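Chapter 7
Care of the Gripper: Fingers, Pads and the Wrist Sensor
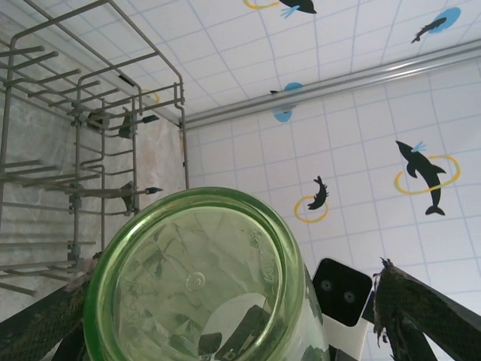 7.1 What this chapter is about

In the first six chapters we have treated the arm as a thing which moves from one point to another point. The student has learned to start it, to teach it positions and to stop it safely. Now we come to the part of the machine that touches the world, and for this reason becomes worn sooner than all the others.

The chapter follows one cell, the Prustard kitchen cell, which the reader already knows from Chapter 4. Its task is to take used glass jars and dishes and place them in a rack. The arm carries a gripper with two padded fingers and, between the fingers, a housing with two lenses. A green jar held by its sides, with the bottom turned to the lenses, is a typical load. Glass is a good teacher. It is smooth, it is heavy for its size, and it doesn't forgive a pad in bad condition.

After working through the chapter, the student should be able to inspect the finger pads and decide if they may stay in service, change a pair of pads, clean the sensor window without scratching it, and write a service record which another person can read. Adjustment of the gripping force is treated only shortly, in 7.6, and comes back in Chapter 9.

7.2 Words used in this chapter

Finger. One of the two moving parts that close on the object. In the Prustard cell the fingers are called left and right as they are seen from the wrist, looking outward. Please keep to this rule in all records. Many mistakes in old logbooks come from a person who stood in front of the machine and wrote the sides in reverse.

Pad. The dark textured cover on the inner side of the finger. The pad does the real holding.

Contact edge. The part of the pad which meets the object first when the fingers close at an angle.

Housing. The body between the fingers which contains the sensor. Its front panel is glossy and is also called the window.

Fray. Loose fibers on the edge or on the tip of a pad. Fray is described by its place and its length, never only by the word "bad" or "worn."

7.3 Why pads are lost before anything else

A motor in this class of arm can work for years with little attention. A pad cannot. Each time the fingers close on a jar, the texture of the pad is pressed flat for a moment, and each time they open it should rise again. With use it rises less. At the edges, where the material was cut, the threads begin to separate. The color at the contact edge changes from dark to gray, and after this the first loose fibers come out at the tip.

Look again at the picture at the head of the chapter. The left pad has a grayish, frayed edge where it meets the glass, and the tip of the right pad is ragged, with fibers standing out from it. The jar is between the fingers all the same. This is the condition in which most beginners make a wrong decision. Some of them see the fibers and change the pad at once. Others see that the jar is held and write "pads OK." Both have decided too early. Fray at the tip may be outside the area that carries the load, and a pad with a clean tip may be polished smooth in the middle. The eye alone is not enough, and the test in 7.4 must be done.

Gwendolyn Kapoor, who wrote the first service plan for this cell, set the pad inspection at every 80 hours of operation. The plan was revised after the team in Bullham compared it with their own logbooks, and the interval is now 48 hours. The older number is still printed on the inside of some cabinet doors. Where you find it, follow the newer one and report the old label.

7.4 Inspection of the pads

The inspection is made with the arm in the service position and the drive power off and locked. One person does the work and the same person keeps the key.

Step 1. Open the fingers fully before you switch off the power. When they are half closed it is not possible to see the lower third of the pad.

Step 2. Wipe both pads with a damp cloth and let them dry. Soap film is the most common reason for slipping in a kitchen cell, and it cannot be seen on a dark material.

Step 3. Look along the pad from the side with a hand lamp. The texture should make small shadows over the full surface. Mark in the record each place where the shadows are missing.

Step 4. Measure the longest loose fiber. Fibers shorter than the thickness of the pad may be cut with small scissors. Do not pull them. One pulled fiber opens the weave for a long way behind it.

Step 5. Press the edge of the pad with the thumb and try to move it sideways. If the pad shifts on the finger, the adhesive has failed and the pad is changed, whatever its surface looks like.

Step 6. Close the cell, give back the power and run the holding test with the plastic test cylinder, part number 2512. The cylinder must not turn or sink between the fingers during the full time of the test program. Glass is never used for this test.

Pads are always changed as a pair. A new pad against an old one pulls the object to one side, and the placing position in the rack will not be correct any more.

7.5 The sensor window

The window sits between the fingers and receives everything that falls from the load: drops, crumbs, small grains. A jar which is carried with its bottom toward the lenses is very near to the window, and a dirty window can report an object that is not there.

Use a soft lens cloth and clean water. Wipe from the center to the outside, one lens and then the other, and turn the cloth between them. Paper towel is not permitted, also not "only this one time." Sarmīte Jõgi of the Keltov workshop keeps a tray of scratched windows for her students, and nearly all of them were scratched with paper.

When the window is clean, check it for loose fibers from the pads. A single fiber lying over a lens can disturb the picture more than a drop of water. If you find fibers here, go back to Step 4 and look for the place from which they came.

7.6 A short note about force

When an object slips, the first idea of many operators is to raise the gripping force. Please resist it. Higher force hides a worn pad for some days, makes the wear faster, and with thin glass the end of the story is easy to guess. The force setting of the cell is changed only after clean pads in good condition have failed the holding test two times. The procedure is given in Chapter 9.

7.7 Reading a service record

The following entry was made by Rūta Luik and is reproduced with her wording.

August 23, 2021. Hour counter 337. Left pad: contact edge gray, short fray, texture present. Right pad: fray at tip, fibers cut, texture present. Both pads firm on finger. Window cleaned, one fiber removed. Holding test passed. Pads stay in service. Look at right tip first next time.

Notice that each pad has its own line, that the result of the test is written separately from the appearance, and that the last sentence speaks to the next person. In Section 7.8 the student will write such a record for the training gripper, and in Section 7.9 we change the first pair of pads.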